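3. How People Talk About Their Tables

3.1 Getting into the kitchen

I should say up front that I didn't set out to write about tables. The study was supposed to be about shared meals, and I had a nice tidy interview guide on who cooks and who sits where. Then I played back the first recordings with Iara Carrasco, who did half of the Baltitz visits, and we noticed that people kept drifting off to talk about the thing they were sitting at. Where it came from, who scratched it, which aunt wanted it back. So I threw out two pages of questions and wrote new ones (Iara will tell you I complained the whole time).

We ended up with 34 households, all of them in Baltitz or in the older streets of Josell across the river. Each visit lasted 50 minutes, and we asked people to stay at the table they used most. A few wanted to move to the living room because it was "nicer for guests," and I learned to ask, gently, if we could stay put.

What I wanted to know was pretty simple. When does a table stop being furniture and start being a family thing? Earlier writing on household objects mostly looks at heirlooms, stuff that gets wrapped in paper and handed over with a speech. A table doesn't get that treatment. It gets crumbs. You do your taxes on it. And yet people got more worked up over their tables than over any piece of jewelry I asked about!

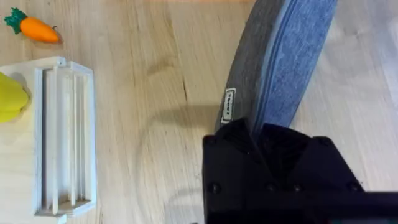

3.2 Marks as memory

The first big theme was damage. I coded every mention of a scratch, burn, ring or stain, and then looked at what story came with it. Almost nobody described a mark without a person attached. One woman in Josell ran her thumb along a groove while she talked and told me it was from her brother's school compass, "the year he decided he was an architect." She'd had the chance to get it sanded out and said no, a bit sharply, as if I'd offered to do it myself.

I'd guessed that older marks would be loved and newer ones resented. That's sort of what we found, but the line was fuzzier than I expected. Newer marks were forgiven very fast if a child had made them, and held against a person more or less forever if that person was a brother-in-law. I don't have a theory for the brothers-in-law. There were 5 of them in the transcripts and not one came off well.

Wood mattered here too. People with wooden tables talked about wear as something the table was doing along with them, and used words like "softened" or "settled." People with glass or metal tops talked about wear as a problem to fix. I'm careful with this one, because in our sample the wooden tables were also the older tables, and I can't pull those two things apart.

Figure 1. Wooden tabletops. 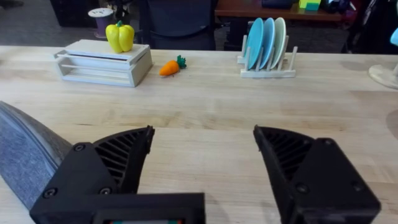

3.3 Who gets which side

Seats were the second theme, and the one where my original interview guide earned its keep after all. I asked everybody to name the usual sitter at each place. Most people could do it instantly, including for places that hadn't had a regular sitter in years. A retired bus driver in Baltitz kept calling the chair by the window "Mushi's," and it took me a good while to work out that Mushi was a dog, long gone, who used to sleep under it.

Moving to a new home shook this up less than I thought it would. Families carried the seating plan with them like a piece of luggage. If the new kitchen had no window, they'd pick some other feature (the radiator, the fridge) and the old window person would sit next to that. Florencia Sosa read an early draft and pointed out that this is close to what she saw in waiting rooms, where regulars rebuild their usual order after the chairs get shuffled. I think she's right, and I'd like to see the two sets of notes side by side someday.

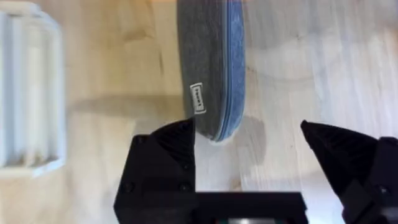

3.4 The table as a parking spot

Then there's everything that lands on a table between meals. I almost left this out because it seemed too obvious, but it took up a huge share of the talk. Mail, keys, homework, a sewing job that's been going since September. People apologized for it and then defended it in the same breath. Several told me the pile was how they kept track of each other: if the keys were there, somebody was home.

We went back to 10 of the households for a second visit, and I asked only about the piles. Clearing the table before dinner was described as a chore in every one of those talks, and also as the moment the evening began. One father in the Perard apartments said his kids came to the kitchen when they heard him shoving papers, well before they could smell any food. I've thought about that a lot while clearing my own.
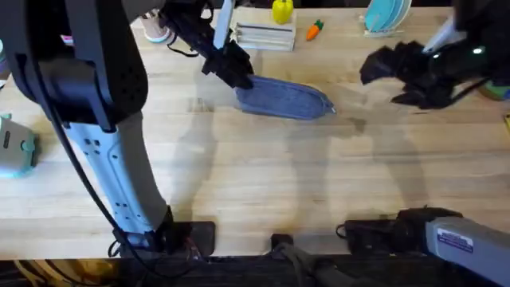
3.5 Some loose ends

Two things bug me about these results. We talked to whoever was willing to sit with us, and in most homes that was the person who did the cooking. I'd bet that the others at the table have their own version of whose scratch is whose. Also, every household we visited had a table big enough for everyone who lived there. Families who eat in shifts, or off their laps, or standing at a counter, aren't in here at all, and the parking-spot business in particular might look very different for them.

The second-visit questions are in the appendix, along with the coding sheet Iara and I used for the marks. Where the two of us disagreed on a code, we kept both.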